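Gripper week, part two (cables, ugh)

Quick one tonight, I have a train at 6 and haven't packed. Promised some of you I'd write up the gripper thing before I forget what I thought, so – notes, in the order they fall out of my head.

Short version: we have to pick a parallel gripper for the Msimang job and I've been going back and forth between the stock linkage fingers and the Stenetti ones with the softer tips. Part one was boxes. Boxes are easy, everything passes on boxes. Marthinus said so before we started and I wrote a whole post proving him right, fine.

So this time cables. Power cords mostly, the coiled kind you get in the bag with every monitor on earth. Also thinner ones with a small plug on the end. Customer wants them lifted out of a tote and put down somewhere else, still tidy. Sounds like nothing. It is not nothing.

What goes wrong with a bundle:
– grab it too high and the loops slide out of the bottom
– grab it too low and the plug end flops over, and now your center of mass is somewhere stupid
– grab it hard and it rotates. Round things between flat pads, who knew
– grab it gently and it's on the floor by the second waypoint

I ended up closing on the middle of the bundle, force well below what I'd use for a box, and then moving a lot faster than I was comfortable with. Giorgia's idea. She reckons slow moves give the cord time to sag and I've stopped arguing. Did 200 picks total across both finger sets, lost 14. Eleven of those were the stock fingers but I was also still messing with the force setting for the first bunch, so don't quote me on that. I should of locked the settings first. Next time.

Wrist cameras, since Defne asked. I like them more than I did. When the fingers are closed on something you can see exactly how it's sitting in the pads, and that's the view I want when I'm sorting good grasps from lucky ones. The downside is anything beyond the fingers turns to soup as soon as the arm moves at a decent speed. For checking the grasp I don't care. For finding the next thing to pick I care a lot, and I'm pretty sure the answer is you stop, look, then go. Neville wants to fix it with a shorter exposure and more light. He can buy the lights.
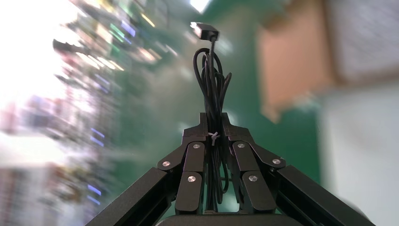
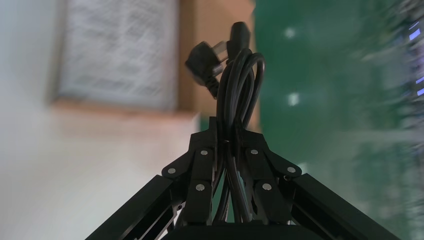
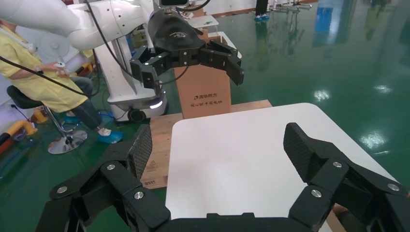
Wrist camera views: a tied cable bundle, then a power cord held by the middle, then fingers open over the white board.

Blur is pretty obvious in the first two. The fingers themselves stay readable, you can pick out the screw heads no problem, and the wall behind is just green smear. Also look at how much of the picture the gripper eats when it's open. Both fingers, the base, and whatever is right down between them you're guessing at. The front edge of the board disappears behind the base completely. Tilting the camera a few degrees would probably help, but then I lose the pads when it closes. Can't have both with one lens.

Handheld controller vs. driving it from the laptop: controller, not close. I did a morning of each. On the laptop I kept overshooting the close and squashing the bundle. With the thing in your hands you can watch the arm instead of a screen and you sort of feel when to stop (you don't feel anything, there's no feedback at all, but your brain makes it up). The Perkero one has a nicer trigger than the one I had last year but the deadzone is enormous out of the box. Turn it down. Setting is burried under "input shaping" for some reason.

Other stuff before I run –

Textured tips beat smooth ones on glossy cord. Not by as much as I'd hoped. Dust kills the difference, wipe the pads.

A tie around the bundle changes everything. Tied ones I could pick nearly anywhere. Untied ones I had to be picky. If the customer could just tie them all we would be done by June and I'd have a summer.

Barry has a spreadsheet from the Mustcombe trial with 174 picks on a different wrist, he's sending it over. I'll put the numbers next to mine if the columns make any sense.

Still to do: flat ribbon cable, and the two-arm handoff, where one holds the coil and the other takes the plug. Tried it twice. Won't be describing it yet.

Ok, packing. Comments are open, I'll answer from the train if the wifi holds.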